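Quieting Down a Spare-Room Studio on the Cheap
August 23, 2022
By Ashton Tuhiwai

Print this page | E-mail to a friend

Quick one this week. Lots of mail about home recording, mostly singers and beat makers working out of a bedroom with thin walls. So, what I do.

Clap test first. Stand where the mic goes, clap once, hard. Hear a zingy little flutter after? Bare parallel walls. Hang something heavy on one of them. Moving blanket, thick quilt, whatever. Leave a gap of 2 inches behind it, works way better than flat on the wall.

Mic stand hum. Put the stand on a folded bath mat. Done.

Closet vocals. Everybody says sing in the closet. Fine if it's packed with winter coats, awful if it's half empty, you get that boxy sound and no EQ gets it out. Face the clothes, mic between you and them. I set my low cut at 64 Hz for deep voices, a bit higher for everyone else.

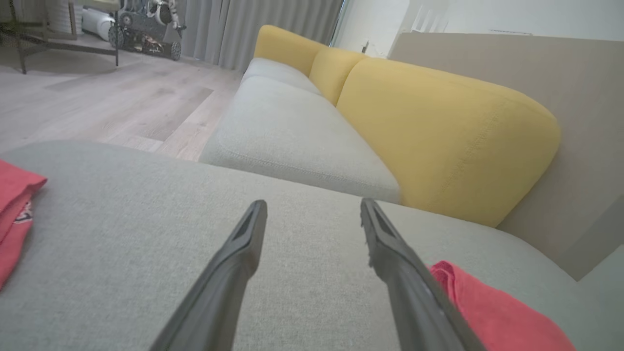 Cables. Coil over-under, never round your elbow. Velcro ties, not tape, tape leaves goo. If one crackles when you wiggle the plug, mark it right then or it goes back in the pile and ruins your next take. Ask me how I know.

Fridge noise. Eliécer Quispe wrote in, he unplugs his for a take and leaves his car keys inside so he can't drive off and forget. Stealing that.

Heat. Small room, door shut, computer running. Ours is at 66 degrees when we start and gets stuffy quick. Run the fan beween takes, off when you record. Guitars hate the swings too so case them after.

Dusty faders. Soft paintbrush, dry. Contact cleaner only if thier still scratchy, and only the kind that says its safe for plastic. Power off first!!

Door gap. Rolled towel. I paid for a fancy sweep once and the towel was better.

More next time, got a pile of drum questions to get thru.

Print this page | E-mail to a friend

Recent tips
- Getting sticker glue off a keyboard case
- Storing records in a damp basement
- Squeaky kick pedal fixes
- Reader mail, January: buzzing speakers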